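Why Does Wood Have Stripes?
A page for curious kids, by Wilmer Rengifo

Next time you sit down to eat breakfast or do your homework, take a minute before you start and have a good look at the table.
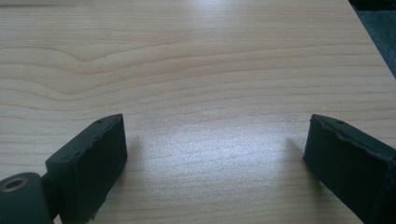
A lot of tables have thin lines running across the top, some darker and some lighter, and if you follow one with your finger it may go along nice and straight for a while and then suddenly bend into a wave or a little hill. Those lines are called the grain, and to find out where they come from we have to go all the way back to when the wood was a tree.

A tree gets fatter every year, just under its bark. In many places it grows quickly in spring, when there is plenty of water, and that new wood is pale. Later on, by August or so, the growing slows down, and the wood it makes then is harder and darker. One pale part and one dark part together make a ring. If you have ever seen a tree stump, you have probably seen the rings, one inside the other, like ripples in a pond. A tree with 30 rings may well be older than your teacher!

So how do round rings turn into long stripes? Think of a rolled-up jelly cake. Slice it across and you see a swirl, but cut it the long way, from end to end, and you see stripes instead. Boards are usually cut the long way, too.

And the wavy bits? Well, trees are hardly ever perfectly straight. They lean, they bulge, they grow around the place where a branch pokes out – and every time they do, the rings have to bend along with them. When the saw goes through one of those spots, you get arches and swirls.

Now for a small secret. Some tabletops that look like wood have a thin printed layer on top, with a picture of wood grain on it. It is called laminate, and it is easy to wipe clean, so it's handy if you spill your juice as often as I do. One way to guess is to look at the edge of the table. In a solid board, the lines on top often carry on over the side – on a printed top they usually stop.

Try it yourself! Lay a sheet of thin paper on a piece of rough, bare wood and rub gently with the side of a crayon. The lines will come up on the paper (a very smooth table won't work so well, I'm afraid).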